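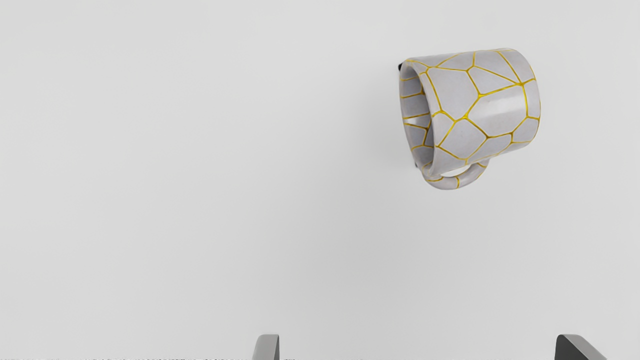 I've been going back and forth on whether our naming rules for simulated grasping runs are too fussy, and this week I came down firmly on the side of fussy. Tanvir Debnath and I share the Homolora project (he builds the objects, I run the episodes), and for months we both just typed "mug" in the object field and moved on. Well, "mug" covers a lot of ground! One with yellow crack lines all over a light gray body is a very different thing to a vision model than a plain white one, and if the log doesn't say which texture got loaded, good luck sorting it out in July.

So now we write down the texture, the starting pose and the random seed, every single run. The pose too, yes. A mug tipped on its side with the mouth facing left goes in as exactly that, and "sideways" gets sent back. Tanvir grumbled for a day and then wrote a little script that fills in half of it, bless him.

The other rule is the one I fought for. You don't delete an odd-looking run, you flag it and keep it. We had 3,033 episodes in the last batch and 2,966 made it through the checks, and the rest are sitting in their own folder with a short note on each one. I read around 50 of those notes over coffee and found two typos in our own config, plus a lighting setting I'd been blaming on Tanvir (sorry!).

Next up is the gripper opening, which we still log in two different units. I'd like millimeters. He'd like meters. We're talking about it at lunch.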